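Traltska adds second reef boat for August

8/1/24 – Day trip operator Traltska has put a second boat on its outer reef run, and the first trips go out this weekend. Seats were still open at noon.

The new boat, the Istodine, carries 229 passengers and leaves from the north dock at the marina. Snorkel gear, lunch and the reef fee are all in the ticket. Adults pay $359 for the full day with two dives. Snorkel only is cheaper, price not posted yet.

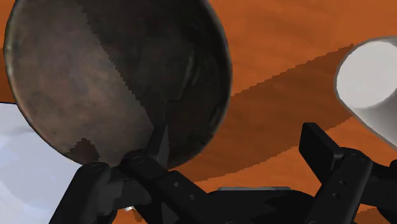
Manager Paloma Blackwood said the old schedule just couldn't keep up. "We had 776 people on the wait list in one month. You can't keep telling familes to come back next year."

Both boats will stop at the inner cay first, then go on to the outer wall if the wind allows. If not, passengers get a longer stay at the cay and no refund – that part is in the small print, so read it. Dive guide Negin Shahbazi says mornings are the better bet for clear water. Afternoon trips can get bumpy on the way home.
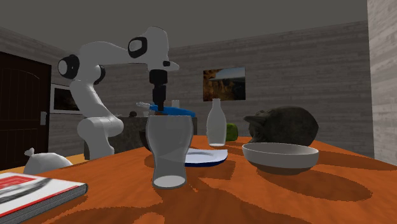

Check-in has moved too. Passengers now go to the Rashti building accross from the fuel dock, not the old ticket booth, and should be there 45 minutes before departure. Bags get tagged at the front. Dive cards are checked at the counter, which is dark gray like the one the white robot arm stands on, and fins and masks are handed out from there as well. Bring a towel. Reef-safe sunscreen only.

Parking is free for ticket holders in the back lot. No overnight parking.

Yupin Limsakul, who runs the glass-bottom tours next door, said she isn't worried about the extra boat. "More people on the dock is fine by me."

Bookings by phone or at the Rashti counter. Online booking is down until further notice.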